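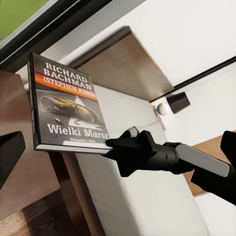
ob man die Greifpunkte bei flachen Sachen nicht einfach fest vorgeben sollte, fragt Bekamero unter dem letzten Eintrag. Fürs Erste nein. Die Aufgabe im Kurs heißt »Gegenstände aufräumen«, und die Liste der Gegenstände bekommen wir erst am Wettbewerbstag. Feste Punkte pro Objekt helfen uns da nur beim Üben.

1.8.26
Werkstattbuch, eingetragen von Trilto

Stand der Simulation: Die Wohnung lädt jetzt auch auf dem alten Rechner im Nebenraum. Es müssen aber die Schatten auf »mittel« stehen, sonst bricht die Bildrate ein, sobald beide Arme gleichzeitig fahren. Bitte nicht wieder hochstellen, auch nicht für die Vorführung.

Szenensatz ist Coetzee, Version vom Mai. Die neuere haben wir getestet und wieder heruntergenommen, weil dort die Reibungswerte der Böden anders sind und unsere alten Läufe dann nicht mehr vergleichbar wären. Wer trotzdem mit der neuen arbeiten will, legt bitte einen eigenen Ordner an.

Gestern Abend lief der lange Durchgang mit 2140 Schritten. Die Anfahrt im Schlafzimmer ist mit den neuen Grenzwerten ruhiger geworden. Vorher hat die Basis vor dem Bett dauernd nachkorrigiert.
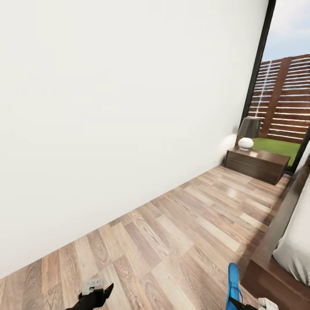
Die Grenzwerte stehen in der Datei fahrt_neu, die alte Datei habe ich nicht gelöscht. Offen ist noch die Drehung auf der Stelle. Wenn die Arme tief stehen, rechnet der Planer mit zu wenig Abstand nach vorn. Ich habe den Sicherheitsabstand von 23 auf 29 Millimeter gesetzt, das reicht im Flur, für die Ecke am Bett bin ich nicht sicher. Muss jemand nachmessen, der das Modell vom Greifer offen hat.

Dann die Schuhe. Badelatschen sind für uns schwieriger als Bücher, weil das Modell gern den Riemen als Griff nimmt und die Sohle dann wegkippt. Im Protokoll taucht das als »gegriffen« auf, egal wie schief das Ding hängt. Die Auswertung zählt also zu gut. Vorschlag: Neigung des Objekts nach dem Anheben mit abfragen und ab einem Grenzwert als Fehlgriff werten. Den Grenzwert müssen wir ausprobieren.
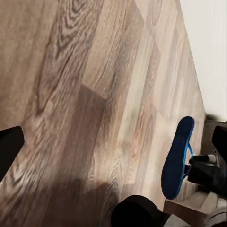 Blauer Flip-Flop am Greifer, Holzboden, Kurssimulation.

Bei schnellen Schwenks verschmiert der Boden im Kamerabild, und die Erkennung verliert die Kanten. Zwei Möglichkeiten – langsamer schwenken oder die Bilder während der Bewegung verwerfen. Ich bin für das Zweite, das kostet weniger Zeit im Lauf. Fostance (unsere Auswertung) kann Bilder nach Gelenkgeschwindigkeit filtern, die Option war nur nie eingeschaltet.

Zweites Thema Kamera: Steht der Arm eng angewinkelt, verdeckt er sich selbst die Sicht.

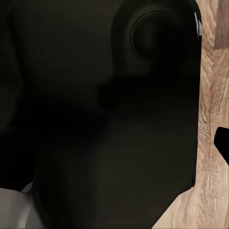 In solchen Stellungen darf die Erkennung keine neue Objektposition schreiben. Im Moment tut sie das, und der Planer fährt danach auf einen Punkt, an dem nichts liegt. In Lauf 43 ist das gut nachzulesen. Einfachste Lösung wäre, die letzte sichere Position zu behalten, bis wieder genug Boden oder Möbel im Bild sind. Eine Maske für den eigenen Greifer wäre sauberer, dauert aber länger und wir haben bis zur Zwischenabgabe noch den Bericht zu schreiben.

Zu tun:
– Abstand an der Bettecke nachmessen
– Neigung in die Auswertung aufnehmen
– Filter in Fostance einschalten, alten Lauf damit noch mal rechnen
– Letzte sichere Position halten, erst mal nur beim rechten Arm
– Bericht, Abschnitt Greifen: Gliederung steht, Text fehlt

Der Ordner mit den Läufen ist fast voll. Ich habe nichts gelöscht.

2 Kommentare · 0-mal geteilt

Neueste Einträge
Coetzee-Szenen auf dem alten Rechner
Bücher greifen, zweiter Versuch
Fahrt durch den Flur, Grenzwerte
Gliederung Zwischenbericht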